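House rules for the folding cell

Sun 30 March

I spent most of last week rewriting the rules we use for the folding cell at Trosta. The old sheet had grown to 71 lines. Half of them were about a gripper we stopped using last May, and two of them disagreed on who is allowed to clear a fault. The new sheet has 8 rules and fits on one side of paper.

I'll go through the ones that caused discussion.

The first is that hands stay outside the cell while the arms have power. We used to allow reaching in during a pause. A pause in the software leaves the motors live, so a paused arm now counts as a moving arm. If a shirt slides off the table, it stays there until the arms are powered down.

The second is cables. Whoever starts the shift moves each arm slowly through its full reach and watches the cable loops the whole way. A loop needs enough slack for the wrist to turn, but it must not catch on a bin or drag over the cloth. If it does, it gets tied again before any work starts, and the check is done over from the beginning.

The third is layout. Unfolded clothes go in the bin at the back left, finished ones are stacked at the back right, and the middle of the table is for one garment at a time. Dark clothes get the same treatment as light ones. I had wanted a separate rule for black trousers, as their folds are hard to pick out on camera, but we dropped it.
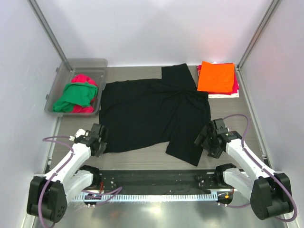

Do small, light arms need an emergency stop if they can't push very hard?
Every cell gets one, whatever the size of the arms. A weak arm can still pinch a finger or poke an eye, and the person at the stop button should be able to reach it without leaning over the table.

The fourth rule is the log. I went through 323 entries from the old one and found 346 faults, as people had put more than one on a line. Plenty of them just said "arm stopped." The new form asks for the time, which arm, what it was holding and what you did next. One fault per line. Gough, the other site, has used a form like this for a while and theirs is much easier to search.

The rest are short. No loose sleeves or lanyards near the cell. No speed changes without a second person present. Wipe the table at the end of the day. Power off at the wall before touching a connector.

Skormont asked for a copy, so I sent them the draft with the Wikden part numbers taken out. They want a line added about training new people, and I still have to write that. The old sheet is off the wall and the new one is taped up next to the stop button.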